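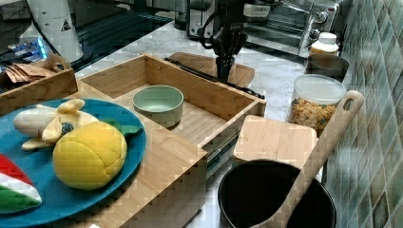 Justham Adult Learning
Furnishing on Paper: Props, Play Food and the Set Kitchen
Handout 4: The fruit plate and what goes near it
15 June 2022

Last time we dealt with chairs, and I am told the chairs are recovering. This handout covers the fruit plate, the most overused object in the history of the furnished kitchen. Bring it with you to both sessions. I print 17 copies and there is never a spare.

4.1 Why play fruit at all

Real fruit is cheap, smells nice and goes brown during the second tea break. Wax fruit is heavy and looks as though it belonged to an aunt. Toy fruit has the advantage of being cheerful and of surviving a fall. Its drawback is that every maker has a private theory of what fruit looks like, and you will be putting several of these theories on one plate.

Take a half-peeled banana, a quilted yellow thing with a green fabric leaf, and a wedge of watermelon. The banana wants to be looked at closely: it has peel that flops about in flaps and a dark spot where the flaps meet. The watermelon is three bands of colour, red, white, green, and has said all it has to say. The quilted one could be a mango. It could be a lemon. In the Dilden group we took a vote and the result was so bitter that I no longer hold votes.

For coursework, "round yellow fruit" is an acceptable entry on a prop list. "Mango (lemon?)" is also acceptable. "Mango" in capital letters, underlined, will be handed back.

4.2 The plate

Students reach for white. White is fine and will give you a hotel breakfast. A strong teal-blue does more for yellow than any amount of fiddling with lamps, and it does something slightly alarming to red, so keep your watermelon towards the side.

Size matters more than colour. Three pieces on a large plate leave room for the plate to be seen. Seven pieces on the same plate is a harvest festival. If you own seven pieces, well done, put four of them back in the bag.

A light bamboo board underneath keeps the plate from looking as though it was put down by somebody on the way to the telephone. Go large with the board. A board the same size as the plate looks like a lid.

4.3 Drawers, open

The shut drawer is a front. The open drawer is a promise, and you must then put something in it.

Students fill drawers to the brim: spoons, string, the instructions for a blender. Try one bowl. A small sage-green bowl, empty, placed towards one side of a bamboo drawer box with a slatted floor, will hold its own against the fruit without competing. Put it dead centre and it becomes an exhibit.

Runners: a metal slide rail on view is perfectly respectable. I have had essays apologising for them. The rail tells people the box slides, and a box that slides is a drawer, and you are spared a label.

4.4 The things behind

Every kitchen has a back row. Yours may include:

a small wooden tray with low sides, holding bits of card or paper at assorted angles
something tall and white with a warning label on it
a flex that refuses to hang straight
a wide, glossy black surface that shows up every thumbprint from here to Grovatberg

The instinct is to clear all this away. Resist for as long as you can bear. A back row gives the front row somewhere to be in front of. Do square up one item, though, and only one. I usually leave the card in the tray alone and straighten the tray.

As for the warning label, turn it round or don't, but decide. A label half turned looks guilty.

4.5 The second board

A flat wooden cutting board elsewhere on the worktop is useful because it repeats the wood of the first without repeating its job. Keep it clear of the plate. If the two boards touch, you have one odd-shaped board and a lot of explaining to do.

4.6 Budget

The Pascual box (soft fruit, hard fruit, assorted slices) is in the cupboard by the door and must be signed out. Tape and card come out of the course fund, which stood at £210 in January and has since met the chairs. Buy nothing new for this exercise.

4.7 Exercise, to be done in pairs

Choose three pieces of play fruit by different hands, one plate and one board. Add an open drawer containing a single object. Write up your arrangement in no more than 356 words, saying what you moved and what you left where it was. Last term's longest entry ran to 842 and was chiefly about a pear.

Swap with another pair. Set out their arrangement from the written account alone, then call them over and watch their faces.

Reading for next time: the section on crockery in the green folder, up to the gravy boats. Leave the gravy boats for now.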